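Controllers, part two: what the wrist does when the fingers stop

The first part of this dealt with the arm mount and the cable run, and most of the mail I had was about neither. People wanted to know why I had put off choosing a controller. The answer is that I had two, both half configured, and no fair way of setting one against the other.

The candidates are the Ullik controller, which does joint-space impedance and very little else, and the Kunov one, which closes the loop in Cartesian space and wants to own the gripper as well. The Ullik is the older design. Its manual is short and correct. The Kunov manual is long, and the section on gripper force limits contradicts the parameter table at the back. I have gone with the table.

All of this is in simulation for now. I build the task there first, get the two controllers to agree on what a joint angle is, and only then spend time on hardware. The model of the two arms is the one from Wuyts, with the friction terms left at their defaults and the finger pads softened slightly. With stiff pads every grasp in the simulator is either perfect or explosive, and you learn nothing about the controller from either.

The task is sorting. Small parts start in the middle of the table and go into a tray on one side or the other. The parts were picked for being awkward in different ways: a cube, which any gripper can manage; round push buttons on dark bases, which offer the fingers a dome that slides and a base that doesn't; and thin curved brackets that lie flat and have to be taken across the arc or by the tabs at the ends. A parallel two-fingered gripper has to get very low for the brackets, and that is where the controllers part company.
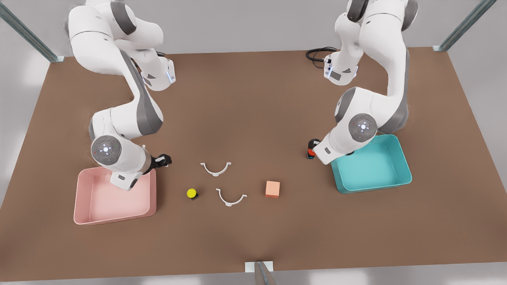

Loïc Renaud wrote after the first part to say that a comparison like this measures the tuning more than the controller, and that with enough patience either could be made to win. He suggested fixing a time budget for tuning each one and publishing the gains whatever they came to.

I think he is right, so that is how it was done. Each controller got one evening, no more, and the gains are at the bottom of the page. I ran 200 grasps per controller, parts placed at random inside the central area, same seeds for both.

On the cube there is nothing to report. Both controllers pick it up and put it down.

On the buttons the Ullik was better, which I had not expected. Being compliant at the joints, it lets the wrist drift sideways when one finger touches before the other, and the gripper centres itself on the base. The Kunov holds its commanded position faithfully and pushes the button along the table until the second finger arrives. You can soften the lateral axes to cure this, but then the approach path sags with the arm extended, and you are back to tuning.

On the brackets the order was reversed. Coming down to the table with the fingertips level matters more than anything else there, and the Kunov keeps the tool orientation steady through contact. With the Ullik the wrist pitches when the first fingertip touches down, one pad rides up over the bracket, and the jaws close on nothing. Raising the stiffness of the last 2 joints helps. It also brings back some of the chatter I complained of last December.

Neither controller knows anything about the other arm. I keep the two from meeting by splitting the table down the middle and letting only one arm cross the line at a time, using a lock written in a few lines of script. It is crude and it costs cycle time. The Kunov has a proper dual-arm mode, but it requires both grippers to be on its own bus, and I was not willing to rewire the real cell at Carcombe to find out whether I liked it.

One problem that belongs to me: for the first batch the gripper closing speed was set in different units for the two controllers. I threw those runs away.

Next I want to swap the finger pads for a narrower pair with a chamfered tip and repeat the brackets only. If the chamfer gets under the edge, the pitch error may stop mattering, and the Ullik would be the one I'd keep.

Gains, as promised. Ullik: joint stiffness at the shipped values, except joints 6 and 7, raised by a factor of 2; damping ratio untouched. Kunov: translational stiffness at default, rotational raised by a factor of 5, gripper force limit from the table at the back of the manual.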